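How to work out whether a stake-building shareholder has to make an offer

Quick one, written between calls, so excuse the state of it. Had the same question from readers four or five times since March. Somebody keeps buying shares in a company you hold. When do they have to bid for the rest?

I'll use Floltstead as the target and Wendier as the buyer.

What you need
The target's latest annual report. Its stock exchange announcements for the past year. A spreadsheet, or the back of an envelope. The takeover rules for the country where the target is based – the target's, not the buyer's. People get this wrong all the time.

Step 1. Get the share count right
Look for the total voting rights announcement. Don't use the figure on a share price website, it's often months old. Take off treasury shares, they don't vote. Say Floltstead has 2,000 voting shares in issue (tiny, but it keeps the sums easy).

Step 2. Add up the buyer's holding
Go through the holding notices, newest first. Only the newest one counts, each notice gives the full position and not the extra bit. I added them all together once. Trefor Trevor spotted it and has not let me forget.

Wendier's last notice says 70 shares. 70 divided by 2,000 is 3.5%. Nowhere near. Carry on though. 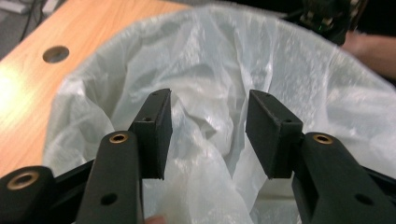
Step 3. Look for friends
Now the fiddly part. Most rulebooks lump together parties who are "acting in concert". So if Plukik also holds Floltstead shares, and Plukik is controlled by Wendier, add them in. Same for directors of the buyer, usually. Check the notes on related parties in both sets of accounts, that's were this stuff hides.

Step 4. Check for derivatives
Swaps and options may sit in a separate table in the notice. Some countries count them towards the trigger, some only want them disclosed. Read the rule. Write down which.

Step 5. Compare with the trigger
In the UK it's 30% of voting rights. Other countries set it higher or lower, so look it up fresh each time. Also look at the company's own articles – a few limit how foreign holders can vote, mostly in broadcasting and airlines, and that can muddy the sum badly. Pongsak Sangkhawat ran into this with Phromma and lost 2 days to it. Ring the registrar if the wording is unclear.

Step 6. Work out the price
If an offer is triggered, there's normally a floor: the highest price the buyer paid over a set period beforehand. Go back through the dealings and find it. Don't forget the concert parties' purchases, they count as well.

Common slips
Using total shares when you want voting shares.
Mixing up a disclosure threshold with an offer threshold. Diffrent things.
Forgetting buybacks. The company cancels shares, the holder's percentage goes up without them buying a single one. Check how your rulebook treats that.

Will do a second page on getting waivers when I get the time. Send corrections to the usual address.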